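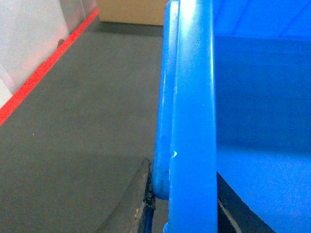
Skusenell Play Library
Progress report to the Hodska Fund, second period, to the end of February

You asked for something shorter than last time. We have tried.

The grant pays for sorting, cleaning, mending and relending large plastic play equipment: slides, seats, climbing pieces, and the kind of toy that takes up a third of a living room and is loved for one summer. When we last wrote, we had a storeroom full of it and no clear idea what we owned. We now have a storeroom full of it and a list.

Where we are

The list runs to 194 pieces. Of these, 19 have been retired for good and 12 are waiting on a decision, mostly because someone has to find out whether the missing part exists anywhere on earth. Everything else is either out on loan or fit to go. The first count took a weekend longer than planned. A slide in two halves was entered as two slides, a lid was entered as a boat, and we had to begin again with stricter rules about what makes a thing a thing.

Spending to date is $989 against this period's cleaning and repairs line. Most of it went on brushes, gloves, replacement bolts and the second set of shelves. The first set of shelves was a bargain and behaved like one.

Condition checks

The last application promised a proper check on every piece before it goes out, and we are doing it. The big blue piece is a fair sample of what we deal with. It has two thick, rounded rails and a broad flat panel, all in the same determined blue. The nearer rail still shines near the top. Partway down its edge there is a small white scuff where the surface looks chipped or rubbed, and the rail behind it is streaky and a little dusty, worst toward the capped lower end. On our scale that makes it a B: wash it, run a thumb over the scuff for sharp edges, write it down and lend it out.

The scale, in case the version in the application has gone missing:

A – clean and sound, could pass for new in poor light
B – marked or faded, no effect on use
C – needs a repair before lending
D – retired

We had a fifth grade, "B but ugly," and dropped it after a long meeting. Families turn out not to care. The most requested item we own is a faded orange seat that looks as if it has been to sea.

What gets checked now is every rail, rim and edge by hand, then the undersides and the hollow spots, then the joints under load. Undersides take the longest. Past finds include two spoons, a quantity of gravel, and a library book that has gone back to its own library, with apologies.

What has gone less well

Drying. We can wash far more in a morning than we can dry by evening, and hollow parts hold water with real commitment. Pieces put away too early came out smelling like a pond and had to be done again. We have cut the washing back to one batch a day until the weather improves, so the waiting list is longer than we said it would be. We would sooner be late than swampy.

Labels. The Filali labels we bought at the start peel off smooth plastic at the first sign of warmth. We now write the piece number in paint pen on the underside, which is slow and not pretty, but the numbers are still there a month later. The remaining labels are doing well on cardboard boxes, and we will not be ordering more.

Storage at Brukeck Street. The ceiling is lower than the plan suggested, and the tallest pieces go in at an angle or not at all. We have moved those nearest the door. This has made them easier to lend and the door harder to use.

Next period

Finish the C pile. Settle the undecided pieces one way or the other, and stop walking around them. Add a photo and grade for every item to the borrowing list, so that people can see the scuffs before they drive across town. Put up a drying rack that lets hollow parts hang open end down.

We would also like to move $150 from printing to repairs, within the same total. The leaflets did their job and there are plenty left, whereas bolts seem to evaporate. Please let us know whether that needs a form. If it does, we would be grateful for the short one.

The full list, with grades and repair notes, is attached as a separate sheet. The lid is no longer down as a boat.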